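Brurimwood Robotics Club open day, November

The open day started at 10 and I arrived at 10:40, having trusted the signs. There are two Brurimwood campuses. The signs are for the other one.

By the time I found the right door the welcome talk was over and so were the good biscuits. Qistina Hutapea, the club president and a third-year in mechatronics, was explaining to a clump of parents that the humanoid was called Osman and that they should please stop waving at it. It doesn't wave back until second semester.

I'd come because my nephew is choosing between engineering courses and has delegated the research to me. My brief was to find out whether the students get to touch the robots. They do. They also get to fill in a form each time, and the form has 7 sections, one of which asks for the previous form.

The club has two projects on the go. The first is a line-following cart called Silovine, entered in the regional student cup and placed fourth. The cart's team will tell you about the three that beat it in some detail. I'd allow twenty minutes, and don't bring up battery weight.

The second is the tidying project, which had most of the crowd. The students are teaching Osman to put a lounge room back in order, starting with cushions. Syahrul Kusuma runs the arm side of it and keeps the log, which stood at 1039 attempts on the morning I visited. He wouldn't give me a success rate. He did say the trend was the right colour.

I watched a long stretch of it from behind the tape. The job on the day was getting pillows onto a big brown velvety armchair, the kind my aunt had and wouldn't let us sit in. Everyone had a favourite, and the pink one with the sheep on it was winning comfortably among the under-tens.

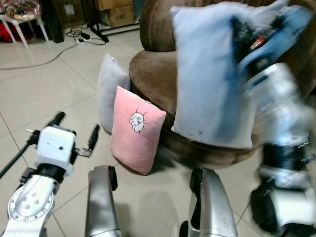
Why do they start with cushions?

Because a cushion changes shape when you grab it, so the robot can't rely on knowing exactly where the edges are, and dropping one costs nothing. Mugs come next year if the faculty signs off on the mugs.

After that there was a talk upstairs by Herman Yusof, the club's academic supervisor, in a lecture theatre with 222 seats and a heater that worked for the front row. He was good on the unglamorous parts. First-years spend most of their time on cables, naming files properly and learning to hit the stop button without apologising to anyone first. He had a slide headed "What went wrong" and it had a second page.

The Mangundaps, Saodah and Ikhsan, are cousins and both on the grasping team, and they'd drawn the short straw of the Q&A. A man asked when he could buy one. Saodah said she'd like to know that too, as she has a share house. Ikhsan took a question about jobs and gave a decent answer involving a part-time gig he'd picked up at Covitz, testing conveyor sensors on the night shift. Less decent was the pay, which he mentioned twice.

Lunch was a sausage sizzle in the car park. Onions extra. I ate mine next to the Silovine trailer and heard about battery weight after all.

A few practical notes if you're going next time. Parking is free behind the workshop but the boom gate sticks. New members can join at any point in the year, no experience needed, and the Python nights are open to high school students if a parent signs. Closed shoes are compulsory, and they do turn people away. I saw a grown man in thongs sent back to his ute.

My nephew has been given a full report. He wants to know whether the sheep pillow comes with the degree.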